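Skika two-arm kit, ten months in

July 2020

I bought the Skika bench kit in September and said I would write it up once I had used it for real work. I now have 107 hours on it, so I think that's enough.

The kit comes from a small outfit called Olta. You get two arms, the rail they bolt to, two grippers, the cables and a license for their teaching software. I paid $2,291 for it. The same kit is now listed at $2,713, and as far as I can tell the only change is a longer rail cable and a printed manual. I had to make do with a PDF.

Setup took me two evenings. The first went to the rail and the arm mounts, and that part was easy. The second went to the software, which would not find the right arm until I swapped the ports. The manual doesn't mention this. Nivaldo Toledo at the Talldale workshop had the same trouble with his and told me what to try.

Most of what I do with it is plumbing practice. I teach a short home repair class, and I wanted to see if the arms could handle the sort of parts my students handle – faucets, handles, small fittings. 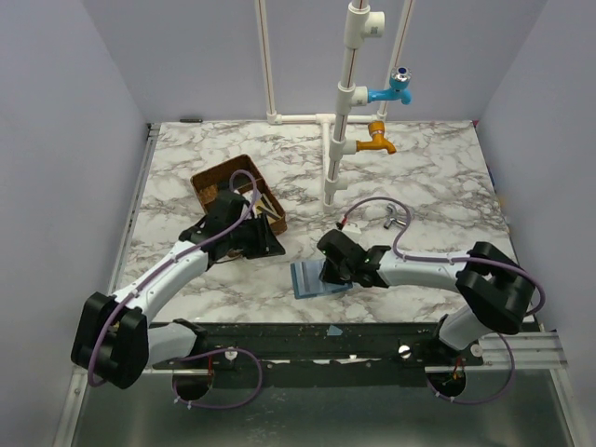

Both arms over the table, with the faucet stand at the back and the basket on the left.

For picking up small things the kit is good. The grippers close evenly and they hold a metal faucet handle without letting it slide. Flat things are harder. Anything thin that lies flush on the table takes me several tries, and a smooth tabletop doesn't help. I ended up putting a bit of grip tape on the fingertips.

Turning a faucet handle is where I've spent most of my time. A lever is fine once you've taught the path. A cross handle is slow, as the wrist runs out of turn and the arm has to let go and take a new hold. Olta says a software update will make this smoother. I haven't seen it yet.

My main complaint is the cabling. It runs on the outside of the arms in big loops, and you have to leave enough slack for the full reach. I've snagged it more than once. The Kocabaş arms I tried before these had the wiring inside, but they cost a good deal more and couldn't reach as far.

Support has been decent. I've written to them four times and had an answer within a day or two each time – once with a replacement gripper screw in the mail, free of charge.

I'd buy it again at the price I paid. At the new price I would wait for the update first. I'm going to try hose clamps next and will post the settings if I get them working.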